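Search this site
Enter keywords Go

Collecting simulated demonstrations for a drawer-opening policy

These steps cover recording examples in the simulator for the cabinet task. They assume you have the Rallell build installed and can already drive the arm with the hand controller. If not, do the setup page first.

1. Start a new session and give it a name with your initials and the task. Kyrylo Hrynyshyn's import script reads the task from the name, so spell it the same way every time.

2. Turn on randomization for the cabinet finish, the floor and the lights. Leave the drawer joint settings alone. Lerato Ngcobo tunes those separately, and a changed friction value spoils the comparison with older sets.

3. Load a layout and look through the wrist view before you move anything. Check that the textures have loaded and that the front of the cabinet isn't blank white. Dark wood finishes next to busy stone are fine and should be kept.
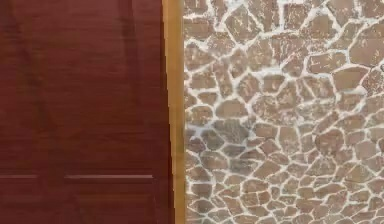

What should I do if the wrist view starts with no part of the arm in it?

Record the episode as usual. The joint positions are saved with every step, and the policy is given both.

4. Press record, wait one second, then begin. Approach at a steady speed. Long pauses get learned as part of the task, so plan the motion before you start.

5. Pull the drawer until the counter in the side panel shows it open, then release and back away. Stop recording only after the arm is clear.

6. Mark the episode as good, failed or discard. Failed means you tried properly and the drawer didn't open. Discard is for controller dropouts and wrong layouts. Keep the failed ones, as Hạnh Đỗ uses them to train the success classifier.

7. After 11 episodes, change the layout. Do not record more than 3 sessions without a break, because tired operators get jerky near the handle.

The current target is 525 good episodes across all operators. When you finish for the day, run the export and check that the log ends with two matching totals. If they differ, don't upload. Send the log to Chiến Texture queue with the session name in the subject line.

Contact | Copyright Kelico | Back to top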